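The shared wash: how self-service laundry works when the soap is already in the machine

Anyone who has lived without a washing machine knows the kit. A bag of dirty clothes, a box of powder, a bottle of softener that leaks into the bag, and a pocket full of coins. In Valtusstead the list is getting shorter. The newer laundry rooms in the town's rented blocks ask people to bring the clothes and a phone, and to leave everything else at home.

The largest of them, at Pornis Court, serves 420 flats. Most of the flats were built without plumbing for a washer, and until last May the nearest launderette was 1,590 metres away, up a hill. Residents who went there tended to save up two or three weeks of washing and lose a morning to it. Now they go down in the lift with one bag.
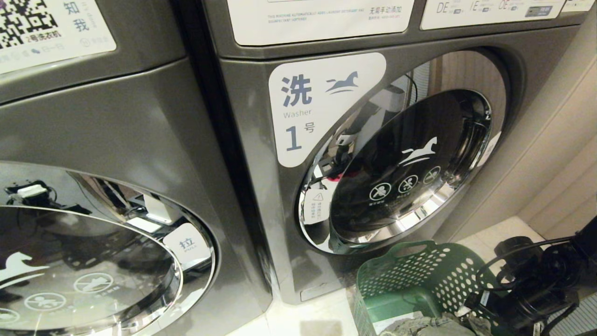 Dosing is the part that takes new users longest to trust. People who have measured out powder all their lives feel uneasy putting in a load and shutting the door on it. Some still tip a capful into the drum to be on the safe side. The result is too much foam, a longer rinse and towels that dry stiff. Flidon, the firm that runs the room, says over-soaping is the fault it is called out for most often, ahead of coins left in pockets and socks caught in the door seal.

Automatic dosing does have drawbacks. Users can't choose the detergent, and that matters to people with sensitive skin or a baby in the house. The usual advice is to run an extra rinse, and if that doesn't help, to wash those items by hand at home. Wool and silk are best kept out altogether. So is anything with a strong smell of its own, such as a dog blanket, out of consideration for whoever has the machine next.

Hygiene is the other worry. Sharing a drum with strangers puts some people off, and a few habits deal with most of it. Look inside before loading. Wipe the rubber seal with a dry cloth, paying attention to the fold at the bottom, where hair and fluff collect. Wash bedding and underwear on a hot cycle. Leave the door ajar when you have finished, so the drum can air.

Filters are cleaned by the operator at Pornis Court, and users are asked to leave them alone. A clogged one is easy to spot from the outside: the wash runs over time, or the clothes come out heavy with water. Report it and move to another machine.

Drying is where money gets wasted. A crammed dryer tumbles its contents as a single lump, and the sheets come out hot on the outside and damp in the middle. Half full is plenty. Shake each item out as it goes in, do up duvet covers so they don't swallow the pillowcases, and keep jeans apart from shirts. Clothes for ironing can come out a little early.
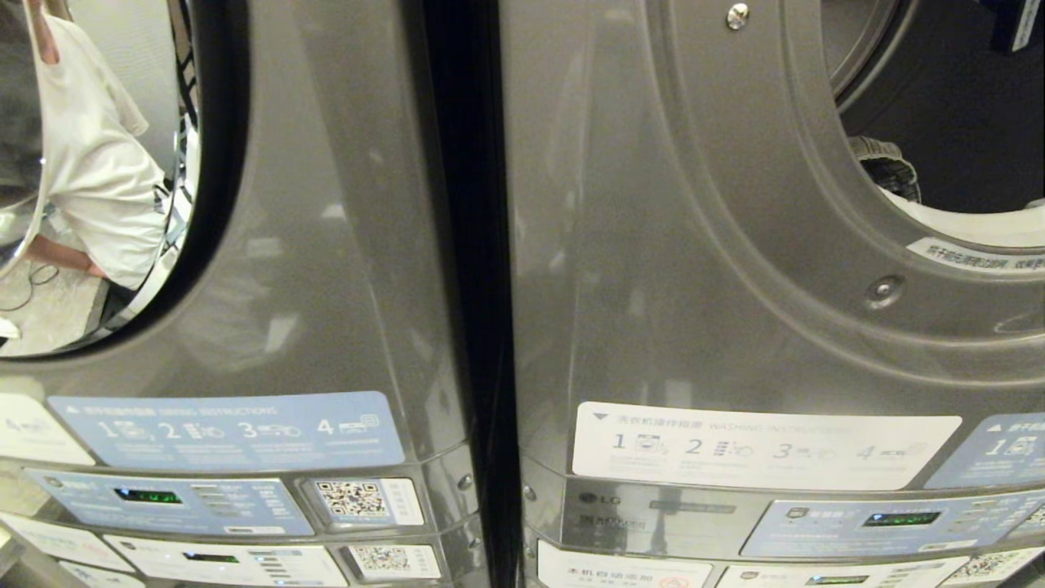
Payment is by phone, through an account that also sends a message when the cycle ends. Yilma, a tenants' group in the same part of town, asked its members what they wanted changed and had 1,000 replies. Price came second. The most common complaint was finished washing left sitting in the drum, and the group now suggests a wait of ten minutes before anyone else moves it -- into a clean bag or basket, never on to the floor.

Evenings are the busiest time, with a queue from six o'clock until nine. Early mornings are quiet. In its first full month the room handled 2,065 loads, and Flidon plans to put in two more dryers before winter, when balconies are no use for drying and everyone's towels end up downstairs.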